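Stoseo 数据采集车间参观记录

2025年4月，我们一行四人去看了 Stoseo 的示教数据采集车间。此前和对方的往来只限于邮件和两份接口文档，去现场的目的很具体：确认他们交付的桌面操作数据是怎么录的，任务怎么定义，失败的条目怎么处理，以及这批数据能不能直接并入我们正在用的训练集。以下按参观顺序整理，涉及报价和合同的部分略去。

车间在园区二号楼三层，从货梯出来左转。入口处有一个换鞋区和一排储物柜，手机可以带入，但不得拍摄屏幕上的标注界面。接待我们的是采集组和质检组的两位工程师，全程没有放宣传片，直接进场。

一、场地布局

三层按功能分成采集区、回放区和物料间。采集区用齐腰高的隔板分成若干工位，每个工位对应一种台面环境：厨房台面、书桌、置物架、浴室洗手台。工位之间不共用灯光，照明由各自顶部的灯具提供，色温和亮度写入当次会话的元数据。对方解释，早期所有工位共用一组顶灯，模型在那批数据上训练后，换到客户现场，抓取位置出现系统性偏移，排查了三周才定位到光照和相机自动曝光的耦合。现在的做法是每个会话锁定曝光，会话之间再主动改变照明。

台面材质的更换周期是两周。物料间里竖放着待换的台面板，背面贴有编号，编号与数据库中的环境字段一致。墙面不做特殊处理，插座、开关、轻微的划痕都保留。我们问过是否考虑用纯色背景布，对方说第一版就是纯色背景布，后来全部拆掉了，那一版数据目前只用于回归测试。

二、任务定义

每条任务由三部分组成：一句自然语言指令，一份初始摆放说明，一份终止条件。指令由专人撰写，操作员不得改写，但可以在录制结束后提交“指令有歧义”的标记。标记达到一定次数的指令会被撤回重写。

初始摆放说明不给精确坐标，只给区域和关系，例如“盒子靠后，食物在盒子右侧，两者不接触”。操作员在此范围内自行决定位置和朝向。对方的理由是，给定精确坐标后操作员会形成固定动作，轨迹的多样性下降得很快。区域划分得过宽也有问题，物体容易落到手臂可达范围的边缘，录出来的轨迹中途停顿多。他们的折中办法是每录完一组就换一份说明，同一操作员不连续做同一份。

终止条件写得很死。以抽屉和盒类任务为例，“关闭”定义为活动部件与本体之间的间隙小于规定值，并且末端执行器已离开接触面。操作员认为完成后按下脚踏开关，系统再延录两秒。延录是后加的，原因是早期很多轨迹在松手的一瞬间就截断，模型学到的策略在松手后不会后撤。

三、厨房台面工位

我们在厨房台面工位停留的时间最长。这个工位的物料以小型道具为主：玩具食物、带把手的盒子、碗碟。选用玩具食物的原因是外形稳定，不变质，不掉屑，同一件道具可以跨月份使用。缺点同样明显，质量偏轻，表面摩擦与真实食物差别大，对方在数据说明里注明了这一点，并建议不要用这部分数据训练力控相关的模块。

工位上正在做的一组任务只用两件物体，一个带白色把手的红色盒子和一片玩具面包，灰色带斑点的台面上不放别的东西。同类任务还有干扰物版本，在同一台面上加入与指令无关的物体。两种版本分开编号，训练时的混合比例由使用方自己决定。

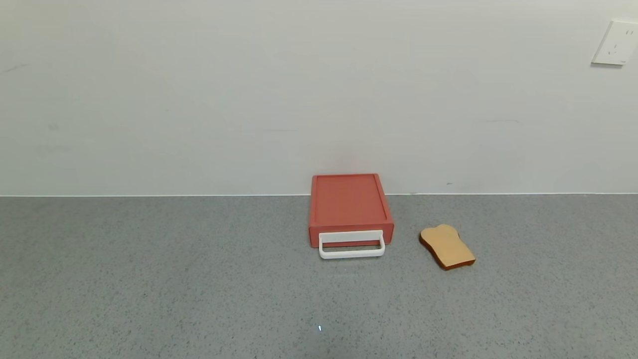 Sumathi Shetty 当场提出了不同看法：只含两件物体的条目在训练集中占比过高，模型会把“台面上除目标外的那一件”当作默认的放置参照，指令本身反而不起作用。她建议对同一初始摆放至少配两条不同的指令，一条涉及盒子，一条只涉及面包，让初始画面相同而动作不同，这样语言部分才有必要被读取。对方质检组的答复是，目前的指令库支持这种配对，但排班系统按指令而不按摆放分组，要做配对就得改排班逻辑，已经列入下一版的需求。她接着问现有数据里是否有天然形成的配对，对方表示可以按首帧相似度检索，但没有做过统计。

这一点我认为是整个参观中最有价值的讨论。我们自己的训练集里也有同样的问题，只是规模小，表现得不明显。回来之后我用首帧特征做了一次粗略聚类，同一簇内指令完全相同的情况很多，具体结果另写。

四、遥操作与录制流程

采集使用主从式遥操作，主端为两条轻量臂，从端型号按客户要求更换。操作员面前没有显示器，直接目视台面。对方做过对比，看显示器操作录得的轨迹更贴近模型实际能获得的信息，但速度慢，操作员疲劳快；直接目视效率高，但会产生一类隐性问题：操作员能看到相机看不到的东西，例如被手臂遮挡的把手。为了过滤这类条目，回放环节专门检查关键接触发生时目标是否在至少一路相机中可见，不可见的条目降级，不删除。

一次会话的流程如下。

操作员登录，系统下发指令和摆放说明。
操作员摆放物体，确认手和工具都离开画面，拍摄首帧。
首帧通过自动检查后，从端臂从待机位置进入工作区，开始录制。
完成后踩脚踏开关，延录，臂回到待机位置。
操作员自评成功、失败或作废，失败需选择原因代码。
系统下发下一条。

首帧检查的内容包括清晰度、曝光、所需物体是否齐全。检查由一个小模型完成，误报不少，操作员可以强制通过，强制通过的条目单独打标记。首帧单独保存，不与视频流合并，后续做摆放分布统计时只读首帧，速度快得多。

时间同步是我们比较关心的一项。各路相机与关节数据的时间戳由同一台主机打，关节频率高于相机，存储时不做降采样，降采样放在导出环节。导出工具可以指定目标频率，默认50赫兹。我们要求看一段原始时间戳，对方现场调出一条，间隔均匀，有两处抖动，均在文档写明的范围内。相机到主机的传输延迟有单独的标定文件，每次更换线缆后重新生成。标定文件的版本号在我们手头的样例包里是缺失的，对方承认是打包脚本的遗漏，答应补发。

五、失败条目的处理

交付给我们的样例包共3,163条，其中自评失败的990条全部保留，没有混入成功目录。这个比例高于我们的预期。对方说明，样例包特意抽取了难度较高的任务，正式批次的失败率会低。

原因代码分为抓取滑脱、碰撞、放置不稳、超时、操作员误操作和其他。“其他”一栏允许填写自由文本，质检组每月整理，把反复出现的描述升为正式代码。带把手的盒子就贡献了一个新代码：指尖勾住把手后未能完全脱离，后撤时把盒体带偏。这一现象在把手内侧间隙较小时尤其常见，操作员在主端几乎没有力反馈，感觉不到勾挂。

失败条目中有一部分带恢复动作，即操作员出现失误后继续操作并最终达成目标。Stoseo 把这类条目单列为“含恢复”，并标出失误开始和恢复完成的时间点。我个人认为这部分价值高于一次成功的条目。同行的同事对此有保留，他的意见是恢复动作的风格因人而异，数量不足时会给策略引入多峰分布，不如先剔除。双方没有达成一致，最后决定在自己的基线上分别跑。

六、质检与回放

回放区有六个座位，每人两块屏幕。左屏按倍速播放多路视频，右屏显示关节曲线和事件标记。质检员不看操作员的自评结果，独立判断后再比对，不一致的交给第三人。我们旁观了一段时间，绝大多数分歧集中在“放置是否到位”，尤其是目标区域没有明显边界的任务。对方正在考虑把此类任务的终止条件改为相对关系，例如“面包完全位于盒子左侧”，以减少主观判断。

质检界面是自研的，响应速度不错，快捷键齐全。缺点是不支持逐帧比较两条轨迹，要比较只能开两个窗口手动对齐。我们提了这个需求。

标注层面，每条轨迹由质检员切分为若干段，段名取自固定词表：接近、接触、移动、释放、后撤。词表不含“抓取”，而以“接触”代替，因为推、拉、按压同样经过这一段。初看有些别扭，用起来倒还一致，我们的解析脚本需要加一层映射。

七、数据格式与并入问题

Stoseo 的导出格式与我们内部格式的差异主要有三处。第一，末端姿态用的是旋转向量，我们用四元数，转换没有难度，但要注意他们的基座坐标系原点在安装板上表面，我们的在第一关节轴心。第二，夹持开合量以电机行程表示，未归一化，不同型号之间不能直接比较。第三，指令文本有中英两个版本，英文由中文翻译而来，部分动词不统一，“放进”和“放在上面”有混用的情况，对方说会用术语表重新过一遍。

我们在现场用自己的笔记本试跑了转换脚本，从样例包里选出单臂、无干扰物的1,641条，一次通过，没有报错。含干扰物的条目因为多出一个物体列表字段而解析失败，修改两行后正常。

隔壁会议室里有一张与 Gilleo 共用数据规范的草案，贴在白板上，字段命名与 Stoseo 现行版本略有出入。对方表示规范尚未定稿，预计10月前不会切换，切换时会同时提供两种格式的导出。我们要求在切换前收到完整的字段对照表，已记入会议纪要。

八、操作员培训

新操作员入职后先做一周不入库的练习，练习任务与正式任务相同，但不下发物料编号。考核标准由两项构成，完成时间和轨迹平滑度，平滑度按关节加加速度的积分计算。对方坦言，平滑度指标容易使操作员动作过于拘谨，接触前有明显减速，这种减速会被模型原样学走。现在的处理是把平滑度只作为下限，不再计入排名。

每班中间强制休息两次。疲劳对数据的影响可以从曲线上看出来，班次末尾的轨迹，接触前的微调次数增多。会话元数据里有班次内序号，使用方可以据此加权或剔除。

九、遗留事项

标定文件版本号补发，由对方负责。
按首帧相似度检索配对条目，对方先出一份抽样结果。
“含恢复”条目是否进入第一轮训练，我方内部决定。
夹持开合量的归一化系数，对方提供各型号的行程上下限。
英文指令动词术语表，双方各出一份后合并。
逐帧比较功能，对方评估工作量后答复。

离开之前又回到采集区看了换台面的过程，拆装一块板用时比想象中短，主要时间花在重新校准相机外参上。外参校准使用固定在隔板上的标定板，板子不出现在正式录制的画面里。校准完成后系统自动录一段空台面，作为该环境的背景参考，存放在与首帧相同的目录下，文件名以环境编号开头。我们的样例包里没有包含这部分，已请对方在下一次交付时一并附上。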